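May 7, 2021

I have booked four nights away for October. It's the first thing I've booked since the winter before last, and I was out of practice enough that I put the wrong year on the first form and had to start again.

The plan is Prikevstead, on the coast, with one night in Pistdale on the way back. By car it would be a long day with the bypass works, so I'm going by train. The direct service has gone from the timetable for now. What's left is a change at Pistdale with 16 minutes between trains, which is enough if the first one is on time. There is a later connection, but it gets in after the last bus up the hill, and I don't want to pay for a taxi on top of the fare.

The fare was £38 each way when I first looked and it had gone up by the evening. I don't know if it goes up because people are booking or because I kept looking. I bought the flexible ticket. It costs more, but it can be moved without a fee up to the day before, and after last year I'm not buying anything that can't be moved. I'm still waiting on a refund for a ferry crossing I never took. They offered a voucher, I said no, and that was in the summer.

For somewhere to stay I looked at three places. The Lisari is the big one on the front. It wanted the whole amount up front and would only give credit if it had to close. I rang to check this and was told the same thing in a nicer way. The second was a flat over a bakery that had a two-week minimum stay, so that was no good. I went with Chien, the guest house behind the church, which takes £100 as a deposit and gives it back up to a week before. Breakfast is in your room at the moment, on a tray, and you tick what you want the night before. 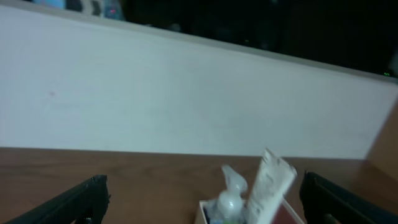 *A small white box on the table.*

Luggage will be one bag. The station at Pistdale has a footbridge and no lift that I remember, and I did that once with a large suitcase. I can manage four nights with one pair of boots and one pair of shoes, wearing the boots on the train.

I haven't planned the days much. There's the cliff path to the lighthouse, which is 2 miles out and the same back, and there's the harbour. The museum website still says closed until further notice. If it opens by October I'll go in, mainly for the lifeboat room. If it rains all week there's a covered market on the Saturday and a decent second-hand bookshop, or there was.

The night in Pistdale is there to break up the return journey. It also happens that I have about 1,000 points left on an old hotel card and they run out at the end of the year. They cover the room but not the breakfast. I'll get something at the station.

Still to do: check the travel insurance, as my old policy ran out in the spring and the new ones all word the cover for cancellation differently. I read two of them last night and will have to read them again. I also need to ask Chien what time I can leave a bag, as the train gets in before noon and the rooms aren't ready until four.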